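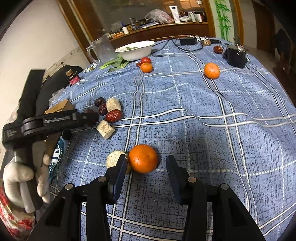
3.2 Pose recovery on patterned table coverings

The trajectory of the tool is recovered from the wrist camera and the inertial unit alone. No external markers are placed on the table, and no motion capture is used. The tracker, Grusora, is a keyframe-based visual-inertial system with a fisheye camera model. Each recording session begins with a mapping pass over the table, after which the individual demonstrations are localized against the stored map.

Early versions of the pipeline lost tracking most often on printed tablecloths. A plaid cloth gives the feature detector plenty of corners, but many of them look alike. Where one pair of stripes crosses another, the local patch is close to identical to the patch at the next crossing, and descriptor matching at relocalization can settle on a solution displaced by one full period of the pattern. The inertial prior rejects most of these solutions during continuous motion. It does not help when tracking has been lost for longer than the preintegration window, as happens when the operator's own hand passes close to the lens.

A second source of error is the cloth itself. The map assumes a rigid world. Fingers that close on a small object close to the table surface drag the fabric with them, and creases formed during one demonstration stay in place for the next. Points triangulated on the cloth in the mapping pass are then wrong by the amount of the shift, while points on furniture and walls remain correct.

Both problems are handled by weighting. Let r be the reprojection residual of a map point and let h be its height above the fitted table plane. Points with h below a threshold are assigned to the surface class, and all others to the background class. Surface points take part in frame-to-frame tracking, where their density is useful and their drift over a few frames is small. They are left out of relocalization and of the global bundle adjustment. Background points are used in all stages. The threshold is set once per session from the spread of residuals in the mapping pass.

Leaving out the surface class reduces the number of candidates for relocalization, in some views severely. When the camera looks steeply down, the background occupies only a narrow band near the top of the view, where the distortion model is least accurate. We therefore require at least 40 inlier background points before a relocalization is accepted. Below that number the tracker stays in the lost state and continues to integrate the inertial data, and the affected interval is flagged.

3.3 Masking of tools

In two-handed recordings each camera regularly observes the opposite gripper. The opposite tool moves independently of the world and often covers a large part of the view, so features on it form a consistent rigid group that can outvote the background. The tool's own fingers cause a milder form of the same problem, since they are fixed in the camera coordinate system up to the opening angle.

The own fingers are removed with a static mask that is a function of the measured jaw width. The mask was drawn by hand for a closed jaw and an open jaw and is interpolated between the two. The opposite tool is removed with a segmentation network, Cai, trained on 1215 hand-labeled images. The labels cover the gripper body, the operator's hand and the forearm as one class. Separating the hand from the handle gave no benefit in tracking and made labeling slower.

The network runs offline at reduced resolution. Its output is dilated before use, because thin linkages and fingertips that are out of focus are often segmented too narrowly. The dilation removes some valid background next to the arm. We accepted this loss after observing that a few unmasked features at a fingertip were enough to pull the estimate during slow approach motions.

3.4 Relative pose between tools

The policy takes the pose of each gripper relative to the other as input. Both trajectories are expressed in the shared session map, and the relative pose follows by composition. Small errors in the two absolute poses add up here, and a session that passes the single-tool checks can still yield a poor relative estimate.

Episodes are therefore filtered a second time. When the opposite gripper is visible, the centroid of its segmentation mask is compared with the projection of its estimated body center. An episode is rejected if the median distance exceeds 40 pixels. Partial occlusion biases the centroid, and the test is skipped for images in which the mask touches the image border.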